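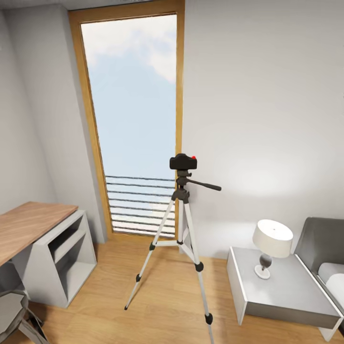
Camera and tripod in the Talavera bedroom model, one of the simulated rooms used in the fault review.

Fanthorpe Suspends Kullameo Release 3 After Late-Stop Fault in Simulation

POKOW, 24 Jun 2025 - Fanthorpe has suspended distribution of Kullameo release 3, its motion control software for two-armed mobile robots, following the discovery of a fault in the protective stop function. Under certain conditions the software issues the stop command 300 milliseconds late. The fault was found in simulation. Fanthorpe has received no reports of injury or property damage.

The fault affects the distance check between the robot's arms and narrow fixed objects, including tripod legs, lamp stems and chair legs. When both arms are lowered close to the floor and the base begins to turn, the check continues to use the arm positions recorded before the turn. An object outside the stop zone at the old position may be inside it at the new one. The check updates on the next full cycle, by which time the arm may have made contact.

Engineers reproduced the fault in the Talavera room set, a group of furnished indoor models maintained at the company's Pokow office. Of 1,000 runs performed with release 3, the stop command was late in 166. The same runs performed with release 2 produced no late stops.

"The earlier test plan placed wide obstacles in the robot's path, mostly cabinets and walls," said Shiela Lacson, head of motion safety at Fanthorpe. "A wide object stays inside the zone at both the old and the new arm position, so the stop came on time and the error did not show. We should have had thin objects in the plan."

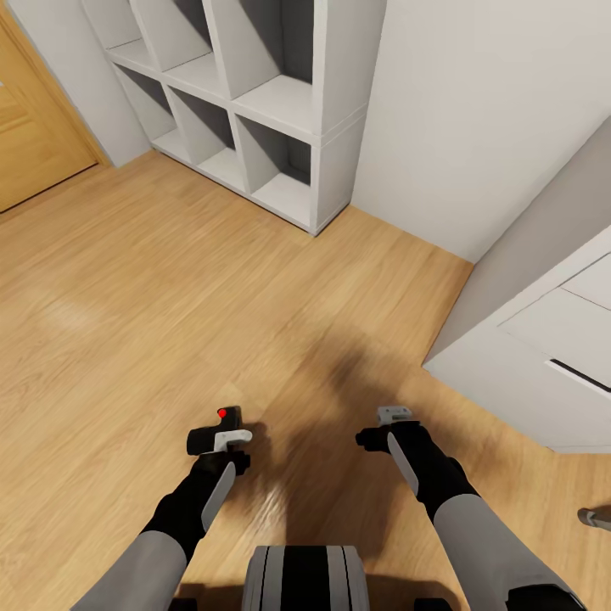
Robot's view in the simulated room, with both grippers just above the floor and nothing held.

The cause was traced to a change in the order of two routines. In release 2, arm positions are refreshed before the distance check. Release 3 reversed that order for base turns in order to shorten the control cycle. The change was reviewed for timing but was not submitted for a separate safety review.

"Any change to the order of routines in the stop path will now go through safety review, whatever its size," said Amado Villanueva, software release manager.

Operators running release 3 are instructed to take the following steps:

Return to release 2 using the standard rollback procedure.
If rollback is not possible, raise both arms to the travel position before any base turn.
Keep people out of the robot's working area during base turns.
Save stop logs and send them to Fanthorpe support.

The emergency stop button uses a separate circuit and is not affected. Releases 1 and 2 are not affected.

A corrected version is in testing and is planned for July. It restores the earlier order of routines and adds a check on the age of arm position data. The full set of runs will be repeated before it is made available.

Technical contact: Analyn Javier, Kullameo Support
Press contact: Trinidad Malabanan, Fanthorpe, Pokow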